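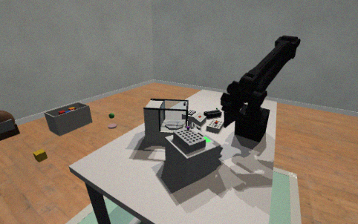 Lukomau es una celda robótica simulada para tareas de laboratorio, desarrollada en el proyecto Kitby. Consta de un brazo articulado de base fija, una mesa de trabajo y un conjunto variable de instrumentos. Su configuración de referencia fue descrita por Othmane Morsy y lleva fecha de 5 de mayo de 2020.

Puesta a punto

La base del brazo se fija al tablero y define el origen de coordenadas de la celda. Tras cada cambio de instrumental se cargan de nuevo las mallas de colisión y se ejecuta la rutina Skesby, compuesta por 58 trayectorias de prueba.

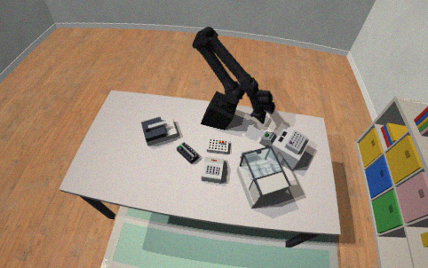 La calibración de la pinza se efectúa sobre cada instrumento por separado. El procedimiento fija una altura de aproximación de 50 mm y un margen lateral de 2 mm. Los paneles con teclado exigen una malla más fina que las superficies lisas; en la caja de control blanca situada bajo la pinza, el botón verde redondo y el teclado gris en relieve se modelan como cuerpos independientes. Los recintos transparentes conservan geometría de colisión completa en todas sus caras.

Mantenimiento

El registro Ridgeway almacena los contactos no previstos. La versión de agosto reunía 1.158 entradas, en su mayoría debidas a desfases entre la malla visual y la de colisión. La corrección consiste en regenerar la malla afectada y repetir la rutina de prueba.

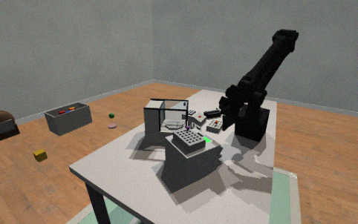
Brazo de la celda junto a un bloque calefactor y una balanza analítica.

Los parámetros de cada articulación se guardan en un archivo separado del correspondiente al instrumental.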